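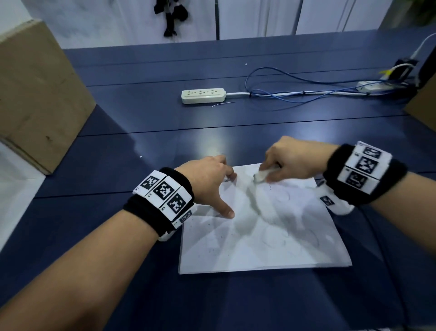 Erasing pencil without leaving a gray haze or wrinkling the paper

I draw practice sheets for a lettering and ornament class, mostly long curves and scrolls, on plain white paper. I do the layout in pencil, correct it, then go over it in ink. Erasing is where I lose sheets. I hold the paper down with my left hand, fingers spread, and rub with a small white eraser in my right, and I end up with faint curved lines that won't go and dark crumbs all over the lower left, where my holding hand is. If I press harder the paper buckles between my hands. If I press lighter the lines stay.

What I've tried so far:

- A new white eraser, a Caltar, from the same store as the old one. Same result.
- Softer pencil. The lines came off more easily but smeared a lot more.
- Blowing the crumbs off. Some of them stick and leave dots.
- Erasing the whole sheet at the end in one go. This was the worst, 45 minutes of work and I threw the sheet out.

I work at a big table with a smooth dark blue top. The sheet slides on it if I don't hold it. I don't want to tape it down because I turn the paper while drawing curves. Is this my technique, the eraser, or the paper? The paper is the Flonder copy paper that everyone at the class uses. I have 127 sheets left from the pack and would like to use them up before buying something else.

**posted by scrollwork_beginner**

---

**inkandrule**

Mostly technique, partly paper.

Copy paper has a fairly soft surface. Once you rub through it the fibers stand up and hold graphite, and after that no eraser will get it clean. The gray you see at that point is in the paper. So the main thing is to put less graphite down in the first place. Use an H or 2H for layout and don't lean on it. If you can feel the line with a fingertip on the back of the sheet, you pressed too hard, and the groove will show even with all the graphite gone. Your faint curves may be grooves. Tilt the sheet toward a lamp and look along it from the side to find out.

For the rubbing itself:

1. Clean the eraser first. Rub it on scrap until it leaves no mark. A dirty eraser is the usual cause of smears.
2. Put your holding hand close to the spot you are erasing, on the same side you are rubbing away from. Thumb and first finger spread, with the line between them or just past them.
3. Rub away from the holding hand, one direction only. Lift the eraser to come back. Going back and forth is what makes the paper buckle, since every return stroke pushes the sheet toward your fingers.
4. Short strokes, an inch or so. Move the holding hand along as you go.
5. Get the crumbs off before you move your hand onto that part of the sheet. Use a soft brush. A wide dry paintbrush is fine. If you wipe with your palm you grind graphite into the paper, and there are your dots.

Don't blow on it. You get spit on the sheet sooner or later and it will cockle.

For the sliding, put two or three sheets of the same paper underneath. It gives some grip, it cushions the pencil a little, and you can still turn everything together. A desk pad works too if you have one. A hard slick tabletop under a single sheet is not good for drawing.
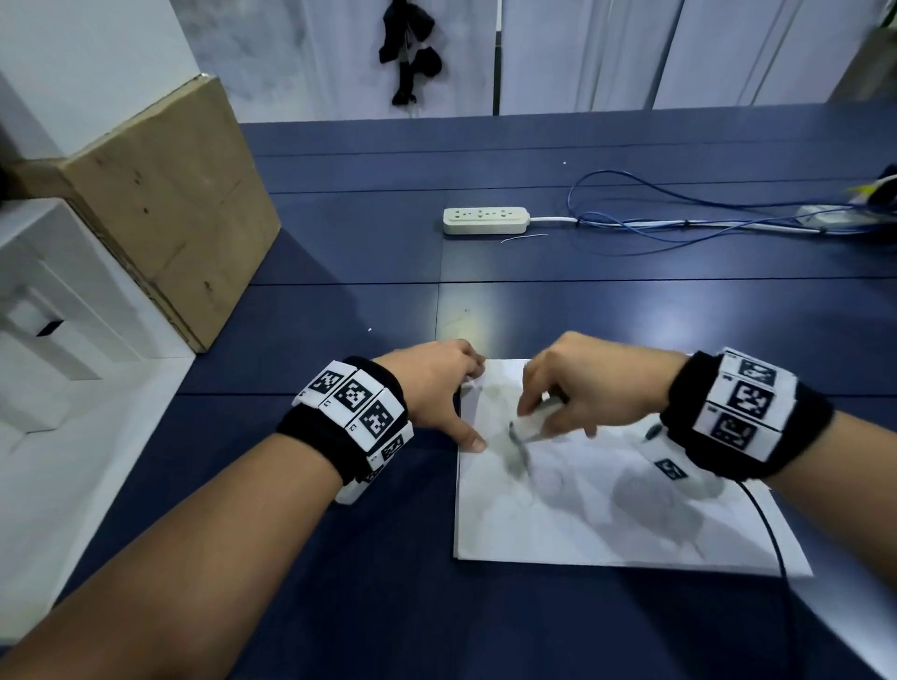 *Holding position: thumb and index finger near the upper left corner, other hand working at the center.*

With the hand at the corner like that you can keep the sheet from turning, but the middle is not held, so don't rub hard there. Bring the hand in for anything near the center. Look at the left edge as well. If it is lifting by your fingertips, the pull is going sideways and you should ease off. And a soft gray smudge in the middle of the paper should be dabbed with a kneaded eraser before you rub anything near it. Press, lift, fold to a clean part, press again. Rubbing a smudge only makes it bigger.

Start with the sheets you've already messed up and practice on the backs. You will see the difference in one evening.

---

**Benavides_Art_Supply**

We sell both kinds, so for what it's worth: white plastic erasers get hard and shiny on the outside if they are left in the sun or in a warm car. Slice a thin piece off with a craft knife and you have a fresh face and a sharp edge for narrow lines. A small worn piece is also hard to control. When it is too small to hold without your fingertips touching the paper, throw it out. Finger grease on the sheet will make your ink skip later.

If you do change paper, ask for something labeled for pen or marker, with a smooth finish. Dreltness makes a pad that several of our lettering customers buy. It costs more per sheet, so keep using the copy paper for rough layouts.

---

**mapleton2**

just trace it. do the messy pencil on one sheet, put a clean one over it on a window and ink that. no erasing. i stopped erasing completely

---

**scrollwork_beginner**

Thanks. I looked along a sheet with the lamp and most of the leftover curves are grooves, so I am pressing too hard. I rubbed in one direction with my hand close in and that sheet stayed flat. Crumbs are still a problem, but I was using the side of my hand, so I'll get a brush on Monday. Tracing on the window is fine for small pieces, but I mostly work at night.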